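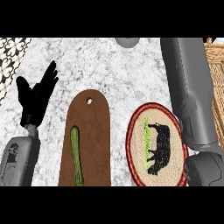 自己动手做请柬：折纸、裁切、粘贴和晾干的一些土办法

二月里我们给Nulard做了一整套晚宴请柬，外封、内页、回执卡、座位卡、桌号牌，从裁纸到装信封全在工作间里手工完成。做完以后好几位读者来信问细节，问得最多的是折痕怎么才能不裂、烫金怎么才能不掉渣。我把本子上记的东西翻出来，重新理了一遍，做婚礼请柬、生日卡片、社团活动邀请函的朋友都能用上。设计稿怎么画不在这一页里，这里只讲纸到了手上以后的活儿。

先说纸

纸是有方向的！做纸品的人管它叫丝缕，也有人叫纹路。顺着丝缕折，折痕又直又光；逆着折，厚一点的卡纸当场就炸毛，露出一排白茬，深色纸上尤其难看。

判断的办法很简单：拿一张整纸，轻轻对弯，不要压下去，用手掌感觉一下回弹。再换个方向弯一次。哪边软，折线就平行于哪边。拿不准的时候裁一小条纸用湿海绵抹一下背面，它会自己卷成一个筒，筒的轴线就是丝缕的方向。我第一次看到纸自己卷起来的时候高兴得把手边的边角料全试了一遍。

试好之后马上用铅笔在每一叠纸的侧面画一道箭头。大张裁成小张以后，方向很容易搞混，尤其是接近正方形的尺寸。

新买的纸不要当天就用。拆开包装，在工作间里平放一晚，让它适应屋里的湿度。冬天暖气房里特别干，纸边会微微翘起来，像薯片那样。翘了也别急着用重物压，先把纸翻个面再放半天，多数能自己平回来。

我们这次外封用的是Purilik，一种带棉的厚纸，手感非常好，摸起来有点像旧毛巾洗软了的样子（我知道这比喻不怎么高级）。棉质纸的缺点是容易掉纤维，裁完以后用软毛刷沿着切口刷一遍，再去印刷或者烫金。漏了这一步，纤维会粘在墨上，变成一个个小白点。

裁切

刀片要勤换。美工刀片掰断一节花不了几个钱，毁掉一叠好纸可就心疼了。我的习惯是听声音：新刀片划纸是干脆的一声“嚓”，钝了以后声音发闷，拖着走。声音一变就换。

掰下来的旧刀片放进带盖的铁罐里，糖果罐就行，在盖子上划一道缝，当存钱罐那样投进去。罐子满了用胶带整圈封死再丢，外面写上“刀片”。

钢尺背面贴一条医用纸胶布，裁的时候尺子就不打滑了。胶布要离开刀口那一侧一点距离，不然尺子会微微架空，刀尖钻到底下去，边就斜了。

一刀切不透的厚卡纸，分几刀慢慢来。第一刀很轻，只为划出一条浅沟，后面的刀就会老老实实沿着沟走。第一刀就用蛮力的话，刀尖会跟着纸的纹路跑，越裁越弯。手别挪，尺子别挪，最后一刀下去，纸自己就分开了。

切割垫用久了会弯，夏天靠窗放着弯得更快。救的办法：平铺在桌上，盖一条热毛巾，上面压几本厚书，等它完全凉透再掀开。垫子上积的纸毛用湿布擦不掉，拿一块白橡皮来回蹭几下，全出来了，特别解压。

裁同一个尺寸很多张的时候，别每张都量。找一块平整的厚纸板，用胶带在上面粘两条直角挡边，纸往角里一推，尺子靠着另一侧的标记，直接下刀。这个小工具十来分钟就能做好，可以用好几年。我那块的边已经磨得发亮了，还舍不得换。

压痕和折叠

先压痕，后折叠，一定一定不要直接用手折厚纸。

专门的骨刀当然好用，手边没有的话，写不出水的圆珠笔、毛线针的钝头、茶匙的柄都可以顶上。尖头的东西不行，会把纸面划破。在纸下面垫几张旧报纸或者一块薄毛毡，压痕会更深更圆润。

压痕那一面朝外还是朝里？很多人在这里犯糊涂。压下去的是凹槽，背面鼓起来的是一道小棱。折的时候让小棱待在里面，凹槽在外面，纸纤维受的拉力最小。听起来好像反了，拿一张废纸两种都试试，手马上就懂了。

折好之后用骨刀压实，中间要垫一张硫酸纸或者烘焙纸。直接在纸面上推，深色纸会被磨出一条亮亮的印子，灯光下看得清清楚楚，也没有什么好办法可以去掉。

三折页的内页要窄一点点。三面一样宽，折进去那一面就会顶住折缝，整张合不拢，中间拱起一个小包。窄多少看纸的厚度，先用同样的纸做一个空白样，合上，放一晚，第二天早上再看它平不平。

纸特别硬，怎么都要裂的，可以试试先在折线背面用干净毛笔扫一道极细的水，等水吸进去再折，压在书下面晾透。这一招只适合没有印刷过的素纸，喷墨印过的地方碰到水会洇开，我用一张非常漂亮的深蓝色内页验证过了，唉。

粘贴

胶水的事情可以写一本书！先拣常用的说。

白胶适合大面积，缺点是水分多，薄纸容易起皱。对付它的办法是加一点点化开的甲基纤维素糨糊，干得慢一些，刷起来顺滑很多，贴歪了也来得及揭开重来。刷子从中心往四个角刷，最后刷边，刷到边缘时要一直冲出去，刷到下面垫的废纸上，不要往回收。每贴一张换一张废纸，旧杂志最合适，撕一页少一页。

双面胶干净利落，适合贴信封衬里和层叠卡片。我们用的是Brurnon的窄胶带，可以直接用手撕断。双面胶贴下去就很难移动，对位可以这样做：四条胶带先各撕开一小段离型纸，折到外面来，卡片摆好位置，手指按住中间，再把露在外面的小尾巴一条条抽掉。位置一点都不会跑。

喷胶要在纸箱里喷。找一个大纸箱侧放，开口朝自己，纸放进去，罐子来回匀速移动，起点和终点都要落在纸外面。窗户打开，戴口罩。喷嘴用完以后把罐子倒过来空喷一下，喷到只出气，下次就不堵。

溢出来的胶千万别趁湿擦，一擦就是一片。等它半干，成了软软的一条，用橡皮轻轻搓，或者拿一小团已经干了的同种胶去粘，它会自己抱成球滚下来。

蜡封章

蜡封章这两年特别受欢迎，请柬上盖一枚，拆信的人心情都不一样。难点在于章会粘住。解决办法是冰：盖之前把铜章头放在冰袋上，盖一枚，放回去，擦干水汽，再盖下一枚。章头凉，蜡一接触就收住了，提起来特别清爽。章头上有水珠的话，蜡面会出现小坑，所以擦那一下不能省。

蜡倒下去不要立刻盖章，心里慢慢数七下，等它的边缘刚刚开始发雾。这时候压下去，四周会均匀地挤出一圈厚边，很好看。倒完马上压，蜡会摊得又薄又大；等太久，花纹只能印出一半。

要寄出去的请柬，建议先把蜡封盖在烘焙纸上，冷透揭下来，再用双面胶点贴到信封上。好处有两个，一个是盖坏了不糟蹋信封，另一个是可以提前好几天坐在电视机前慢慢盖。外面再套一层普通信封，邮路上就安全多了。

Nulard那一批我一共盖了七十八枚，挑出来不满意的全部丢回小锅里重新化，颜色混在一起以后变成一种很温柔的灰粉色，后来单独用在了谢卡上。失败的蜡别扔！

烫金和金粉

家里没有烫金机的，可以用过塑机加热敏箔。激光打印的黑色图案，盖上箔，外面夹一张对折的烘焙纸，从过塑机里走一遍，等凉了再揭。一定要等凉。热着揭，边缘像被虫子咬过一样。

大面积实心的色块不容易烫满，线条和文字的效果最好。字太小也不行，笔画会糊在一起，横多的汉字尤其明显，比如“囍”和“馨”。楷体和宋体的细横容易断，可以先在电脑上给字加一道很细的描边，打印出来放在窗户前照一照，看黑色是不是实的。

掉下来的箔渣很烦人，粘在袖子上，过两天在沙发上还能找到。我们的做法是揭完箔以后，把卡片背面朝上，在手指上弹两下，再用一块化纤的除尘布扫过去。棉布会留毛，不推荐。

金粉胶水画边的话，手边备一杯温水和一条旧毛巾，笔尖每画完一条边就涮一下。金粉很重，会沉底，画几笔就要搅一搅。画完的卡片不要叠，立起来晾，办法见下一节。

晾干和压平

晾东西的地方永远不够用，这一点做手工的朋友应该都懂。我试过的最好用的办法是瓦楞纸板：裁成长条，瓦楞的小孔朝上，卡片的一个角插进去，一条能站一排。用完拍扁收起来，完全不占地方。

也可以在两把椅背之间拉几根棉绳，用小木夹夹着晾。夹子和卡片之间垫一小片废纸，不然会留下牙印。别夹在有胶的地方。

压平用的重物，砖头比书好。旧砖洗干净，晒透，用棉布像包礼物一样包起来，底部缝平。又重又小，哪里需要放哪里。直接在卡片上放重物之前，上下各加一张吸水的纸，中间隔一段时间换一次。换下来的纸晾干还能继续用。

别用吹风机。真的，忍一忍。吹过的纸一面先干，整张卷起来，后面花的时间更多。

信封

写信封的时候下面衬一张画好粗黑线的格纸，深色信封透不过来，就用水溶粉笔在信封上轻轻画线，写完等墨干了再用干布擦掉。要留足时间让墨干，哪怕看上去早就干了，我也会多放一个晚上。

白墨水最容易断墨，多半是太稠了。滴一滴蒸馏水，搅匀，在同样的纸上试写。写出来发灰就是稀了，敞着盖子放一会儿再搅。

Katherine Palomino教过我装信封的顺序，我到现在都照着做：先把所有信封口朝同一边翻开，像瓦片一样一张压一张铺成一长条，只露出胶边；湿海绵从头到尾扫一道；再一张张合上。快得不得了！前提是卡片已经全部装进去了。我有一回兴冲冲扫完了水，回头一看，回执卡还整整齐齐摞在盒子里。

信封衬里不要裁得跟信封内部一样大，四边都缩进去一点，只在翻盖那一段上胶。下半截让它自由活动，信封折起来才不会皱。衬里放进去之后，先把翻盖合上压一道折痕，打开，这时候再贴。

数量多的话要做编号。给Bošković秋季展览做邀请函的那回，信封一共一千零二十九个，我在回执卡背面的右下角用硬铅笔轻轻写上编号，对应名单上的行。后来有客人寄回卡片忘了写名字，一查就知道是谁。字要小，铅笔要硬，别写在正面。

座位卡和桌号牌

座位卡总会有人临时改。名单定下来以后多折一些空白卡，墨水和笔也一起带到现场，放在一个扁盒子里。名字拼写请对方书面确认，电话里听来的不算。Erdal Kaplan替我们写西文名字，写之前会把带附加符号的字母全部圈出来单独练一遍，这个习惯很值得学。

帐篷形的座位卡站不稳，多数是因为脚底两条边不平行。折好之后两边对齐，拿钢尺一起裁掉极细的一条，立刻就稳了。户外用的，内侧靠下的位置贴一枚硬币，风吹也不倒。

桌号牌的字要比你以为的大很多。贴在墙上，退到房间另一头，摘下近视眼镜（如果你戴的话）看一看还认不认得出来。会场灯光偏黄，浅金色的字印在米色纸上会完全消失，晚上把顶灯关掉，只留一盏台灯试一下就知道了。

收纳和边角料

整张纸平放，别卷。地方实在小，可以用两块薄木板把纸夹在中间，竖着插在柜子侧面，外面绑两条宽松紧带。

边角料按颜色分到透明文件袋里，小于巴掌的就不留了。长条的可以做腰封，方块的可以做礼物标签，碎的撕一撕泡水打浆，自己抄几张纸玩，孩子们特别喜欢。抄纸的时候丢几根彩色棉线头进去，出来的效果非常可爱。

每做完一个项目，留一份完整的样品，连同用过的纸样、线样、蜡的颜色，一起装进信封，封面写上纸的名字和厚度，还有当时觉得棘手的地方。我柜子里现在大约有三十八份，经常翻出来看，做新东西之前翻一翻，很多弯路就省掉了。

骨刀用久了会发涩，用细砂纸蘸一点水磨一磨，再抹极薄的一层核桃油，放一夜，擦干净。第二天拿起来滑溜溜的，忍不住想马上折点什么。

下次写线装小册子的穿线和打孔，已经有人在问蜡线会不会弄脏浅色纸了。会的，要先用手指把线捋一遍，把多余的蜡去掉。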